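We got to Plemadville just before nine, which was too early for the clock workshop and exactly right for the bakery across the street. I had a cinnamon thing the size of my hand and no regrets. Then Giuliana Ccori came out to unlock the side door, spotted the sugar on my shirt, and waved us in anyway!

I've wanted to see the Kļaviņa workshop for years. They repair tower clocks – the big ones, town halls and churches and the odd train station – and once a year they open up for a day and let people like me wander around asking questions. It's 64 steps up to the main room (there's a sign at the bottom warning you, and I felt every one of them), and the stairwell smells of machine oil and old pine the whole way.

The first hour was Giuliana talking about escapements. I thought I knew what an escapement did. I did not. She had a pendulum going on a stand by the window and she'd stop it with one finger, explain a bit, and let it go again, and I could have stayed there until lunch. A kid near me asked what happens if a bird sits on the minute hand and she took the question completely seriously (the clock runs slow, and yes, they get calls about it, mostly in August).

After that we moved over to the gear talk, which Normunds Hunt gives from a stool with a mug of tea. He went through how you work out a missing wheel when all you have left is the one it used to mesh with. You count, you measure, you do some arithmetic, you make one, and then you usually make another one. He was very funny about the "another one" part.

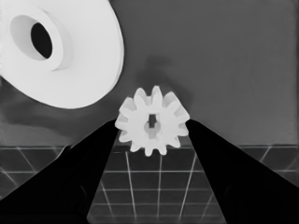
A small white spur gear and a much bigger disc with a hole through its hub, both computer-rendered.

My favorite part was the dial room, though. They had two dials in for repainting, and Eetu Jääskeläinen was doing the numerals on one of them by hand with a long skinny brush. He doesn't use tape! He rests his wrist on a stick and just goes. I held my breath through a whole VIII.

Lunch was soup at the Zusell, down by the river. Go for the beet one if they have it, and sit out back – the front tables get the delivery trucks.

A few practical things if you're thinking of going next year. Tickets are six dollars and kids get in free. Parking behind the church fills up fast. Wear flat shoes for those stairs, and bring a sweater, as the dial room is kept pretty cool. The afternoon bell demonstration starts at two and it is LOUD, so maybe don't stand where I stood.

I bought a postcard of the old post office clock and left it in the cafe. If anyone finds it, it's yours.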